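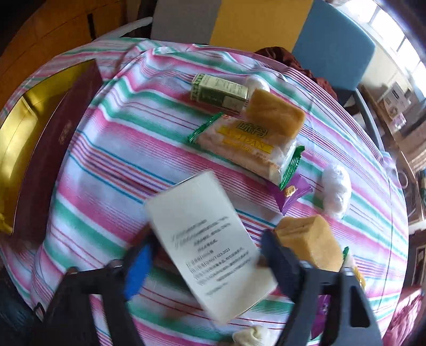 A hand-held gripper and a white box over the striped tablecloth, with cake, a packaged bread roll and a maroon gift box on the table.

Hand Gripper Operators and Table Packers, Gift and Bakery Line
Cokon Packing, Gilchrist site
Full time and part time, starting in February

We pack gift boxes. Cakes, wrapped rolls, little snacks, small cartons that have to sit the right way up, and all of it going into something that a person will open in front of their family and want to look nice. We have done this by hand for a long time and we are good at it, and now we are teaching machines to do a share of it. For that we need people who know what it is to pick up a slice of sponge cake without leaving a dent in it.

We are looking for 8 people to join the Gilchrist site. If you have packed, baked, stocked shelves, worked a deli counter or raised a few children and packed their lunches, please keep reading. You do not need a background in computers, and you do not need to have seen a gripper before.

What the work is

About half of your shift will be spent with a hand-held gripper. You hold it, you squeeze it, and you use its two fingers to lift and place things on a table the way you would with your own hand. What you do is recorded and used to train the Prokness packing arms, which went in on our second line last year. The other half of your shift is regular packing and checking: filling boxes, closing lids, pulling anything squashed or torn, and standing by the arms when they are running so you can step in when a wrapper slips.

We set the tables up like home and shop tables, with cloths and chairs and a fair bit of clutter, and we change them often. You will be asked to help with that too, and people tend to like it.

What has changed for us, and what hasn't

We would rather tell you this now than have you hear it in the break room. Before the arms came in, everybody on the second line did the same lift and turn all day, and there were a lot of sore wrists. The arms now do most of the heavy cartons. They are still slow with anything soft, and loosely wrapped items give them real trouble. Nobody was let go when they were installed, but jobs did change. Four packers moved over to gripper work and two went to checking, and one of our longest-serving packers tried the gripper for a month, didn't care for it, and went back to hand packing, where she remains and is very happy. We can't promise you what the line will look like in five years. We do promise to talk about changes with the crew before they happen — there is a sit-down every month, on paid time, and people do speak up.

A good sitting with the gripper is 167 pick-ups, and then you swap to something else. It is not a race. A careful sitting that comes in under that is worth more to us than a hurried one.

What you'll need

Steady hands and some patience
To be comfortable standing for two hours at a stretch (stools are available)
Enough English to read a packing sheet
To be fine working near wheat, eggs and milk
To be fine with your hand movements being recorded; faces and voices are not kept

Hours and pay

Early shift starts at 6:30 a.m., late shift at 2 p.m. Part-time starts at 20 hours. Gripper hours and packing hours are paid at the same rate. Training is two weeks, fully paid, alongside someone from the present crew.

How to apply

Write a few lines about yourself, or bring them in by hand, to Zyanya Espinoza, Crew Lead, Cokon Packing, 409 Bitwood Road, Gilchrist. A résumé is welcome but not required. You can also call the front desk and ask for extension 358 between 9 a.m. and 4 p.m. Everyone who applies is invited to come and try the gripper for half an hour before deciding — wear closed shoes and leave rings and bracelets at home.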